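Six Dishes, One Gripper and a Very Long Afternoon

I'd been told to wear comfortable shoes, and I'm glad I listened, because the open day at Pilarton is a lot of walking. The place used to be a carpet warehouse, and it still has that long, low, slightly echoey feel. You come in past a coat rack and a coffee urn, somebody hands you a sticker with your name on it, and then you're pretty much free to wander (within the yellow tape, anyway).

I went in February because a cousin of mine had gone the year before and wouldn't stop talking about it. I write about kitchens and home gadgets for a living, so I figured there had to be a column in a company that wants robots to do the dishes. Ralusport, the outfit behind all this, started out making ball launchers for tennis clubs. Now half the building is given over to teaching machines how to pick up a bowl.

My guide was Rhiannon Howells, who runs the training side and talks even faster than I do. She walked me past the big arms first, and they're impressive, sure, swinging around behind their glass. But the thing I really wanted to get my hands on was the Gittins, and you really do get your hands on it! It's a gripper you hold yourself. You squeeze, the jaws close, and a camera on top records what you're doing so a robot can learn from it later. No robot in the room at all. You're the robot, more or less.

There's a line for it, naturally. I stood behind a retired bus driver and his two granddaughters, and the younger one went through the plates like she'd been doing it for years. I was less graceful. The jaws are wider than you expect and the blue pads are ribbed for grip, and my first instinct was to go at the dishes the way I'd go at them with my fingers, from any old angle. Rhiannon kept saying "slow down, come in level," and I kept not doing it.

What they want is ordinary crockery handled in ordinary ways. Plates, shallow bowls, deep bowls, all of it white with a dark rim, set out on a gray tabletop and shuffled between turns. The deep bowls are easy, since there's a nice tall side to pinch. The flat plate is a pain. You have to get one jaw under the edge, and the edge is barely off the table. 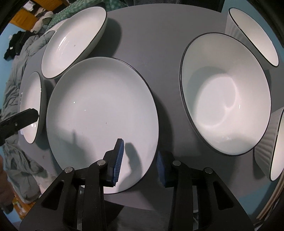
How many tries does it take before a robot can learn to pick up a plate?

At Pilarton they like to have 800 recordings of a single task before they train on it, and more if the dishes are all different shapes. Rhiannon told me the plate set had reached 771 by the time I showed up, and I'd love to say I pushed it over the top, but most of mine got thrown out. A recording only counts if the dish ends up where it's supposed to go and the camera never loses sight of it.

I asked her whether the bad ones are any use. Some are, she said. They keep a separate pile of fumbles to see where people go wrong, and mine were headed straight there. I took that as a compliment.

After lunch (a very decent cheese sandwich, eaten standing up) we went over to watch the results. The robot that learns from all this is called Naner, and it's a good deal smaller than I'd pictured, a single arm on a post with the same style of gripper at the end. It picked up a bowl, thought about it for what felt like a full minute, and set it in a rack. Everybody clapped. Then it went for a plate, nudged it, nudged it again, and backed off. The bus driver said it reminded him of his son-in-law.

I liked that they let us see it miss. I've sat through enough product demos to know how they usually go, with the lights just so and somebody offstage ready to cut to the video. At Pilarton they just reset the table and had another go. The third time Naner got the plate up on its edge and into the rack, a little crooked, and Rhiannon did a small fist pump she probably hoped I'd missed.

So would I buy one? Not yet, and they aren't selling one yet either. My own dishwasher cost me $661 and it doesn't stop to think. But I did go home and look at my kitchen a bit differently. I caught myself picking up a dinner plate with two stiff fingers and a thumb, coming in level, nice and slow, while my husband stood there waiting for me to pass him the salad.

The open day is free, and they let in up to 50 people at a time, so get there early if you want a turn with the Gittins. The coffee's better in the morning, too.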